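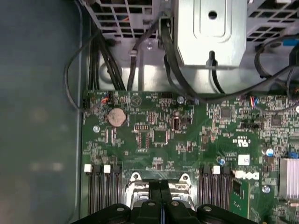

Minutes of the Ratthorpe Neighborhood Association
November meeting, upstairs room at the library, 7:00 p.m.

In the chair: Magdalini Sarantis
Present: 22 members, which was a lovely turnout for such a wet evening

Welcome. Magdalini thanked everyone for coming out and said how glad she was to see several families from the new houses on Vainio Street. Coats were hung on the radiators, and we got started a few minutes behind time while more chairs were found.

Minutes of the last meeting. Approved with one correction — the bench by the duck pond is to be sanded, not removed. Apologies to those who had a worrying month over it.

Winter supper. There was a long and very cheerful discussion of soup. We settled on two kinds, one of them without meat, and cornbread from whoever is willing to bake it. The supper will be on a Wednesday again, as the hall is cheaper then. Tickets stay at 4 dollars, and children eat free. A sign-up sheet went around the room and came back with 27 dishes promised, several of them pies, so please do talk to your neighbors before adding another.

Footpath behind Kunier Lane. The low stretch is under water again after the October rain. The town has offered gravel if we can spread it ourselves, and there was a good deal of talk about whether gravel would only wash down into the ditch as it did before. It was moved and seconded that we accept the gravel and ask the town to clear the ditch first. Carried, with two against.

Money. We have 1,000 dollars set aside for the playground fence. The lower of the two quotes we received comes in under that, but it leaves out the gate, so Magdalini will call and ask for a price with the gate included.

Wimby. The lost tabby cat from the corner of Vainio Street is home safe, and her family sends warm thanks to everyone who looked in their sheds and garages.

Any other business. A request was made for a later start in the summer months. Held over until spring, when we can see how people feel. The key to the notice board is still missing — please check your pockets.

The meeting closed at 8:40 p.m., and most of us stayed on for tea.

Last updated: November

Recent items
October minutes
Winter supper sign-up
Kunier Lane footpath: letter to the town
Playground fence quotes
Leaf pickup dates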